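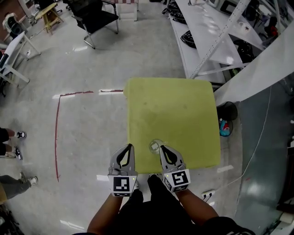
Probert Gorge Walk

The Probert Gorge Walk is a signposted bushland track on the southern side of Gulville, following Probert Creek from the old mill weir to a lookout over the lower paddocks. It is 7 kilometres long as a return trip according to the sign at the car park, although the distance given in older leaflets is shorter and the two have never been reconciled. The track is promoted as a heritage walk, a wildflower walk and a waterfall walk. The evidence for each of these labels varies.

Route

The walk starts at a gravel car park beside the weir and keeps to the eastern bank for its first half. This section is level, shaded by river red gums and wide enough for two people. A footbridge then crosses to the western bank, where the path narrows and climbs through stringybark forest by way of 68 timber steps. Past the steps the track follows a ledge above the creek before turning uphill to the lookout.

Walkers return the same way. A loop through the pine plantation at Groldale is marked on some maps, but its upper gate is usually locked and the markers on the plantation side have mostly gone. Descriptions of the walk as a circuit should be treated with caution.

The track is commonly graded as easy. That is fair as far as the footbridge. Beyond it the surface is loose, the ledge has no handrail and the steps are uneven, and a moderate grading would be closer to the mark. Prams and wheelchairs can't get past the bridge.

History

The weir was built to supply a flour mill, of which a section of stone wall and part of the wheel pit remain. Local tradition holds that it is the oldest mill site in the district. No dated record has been produced in support, and at least one other mill, at Groldale, makes the same claim on much the same grounds.

The name Probert is generally said to come from a settler who drowned while crossing the creek in flood. The story appears in most tourist material, with small differences in each telling: in one version he was driving sheep, in another he was carrying mail. Early survey plans label the creek Proberts Water, which shows that the name is old but says nothing about a drowning.

A group of cut blocks beside the ledge is known as the Monks' Seat. There was never a monastery in the area. The blocks have the same tool marks as the mill wall, and they were most likely dressed on the spot and left there. 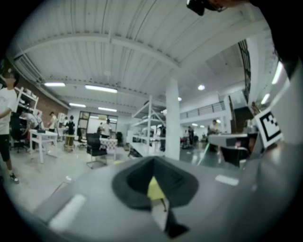 One regular walker, writing in the visitors' book at the weir, objected that the Monks' Seat was never meant as history at all, and that families had called it that as a joke long before anyone put it on a board. The current interpretive board does not mention a joke. It gives the name in capitals and offers no explanation.

Plants and wildlife

The creek flats carry river red gum, blackwood and tree violet, with maidenhair fern on the damp banks near the bridge. Greenhood orchids, chocolate lilies and early nancy grow along the upper slope. Flowering is patchy and depends heavily on winter rain – the carpets of colour shown in brochures are not seen in most years.

A planting program at the weir end put in 2,000 native seedlings, chiefly wattle and bottlebrush. How many survived has not been published. The lower rows are well established, while the higher ground is mainly empty tree guards and phalaris.

Superb fairy-wrens, eastern yellow robins and white-throated treecreepers are common. Koalas are seen now and then in the gums near the car park. The platypus that features on the trail logo has been reported many times, generally at dusk and at a distance, and several of these sightings could equally have been water rats.

The waterfall

Braltum Falls, below the lookout, is a stepped cascade and not a single drop. It runs strongly in July and for a few weeks on either side. For much of summer it is a damp rock face, and walkers who come for the falls alone in those months are likely to be disappointed.
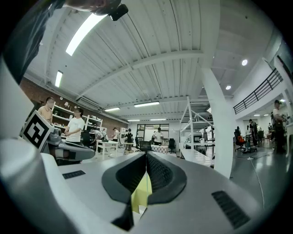 Visitor numbers

The figure usually quoted is about 4,000 visitors a year. It comes from a counter at the car park gate, which records anything that passes it in either direction, including dogs and people who only use the picnic tables. How many visitors reach the lookout is unknown.

Access and facilities

The car park is off Weir Road and is sealed only at the entrance. There are picnic tables, a rainwater tank and a composting toilet. Tank water should be boiled. Dogs are allowed on a lead as far as the footbridge. There is no mobile coverage on the ledge section, despite what the sign says.

The track closes on days of extreme fire danger and after heavy rain, when the creek can cover the approach to the bridge.

Page last checked 10/4/18.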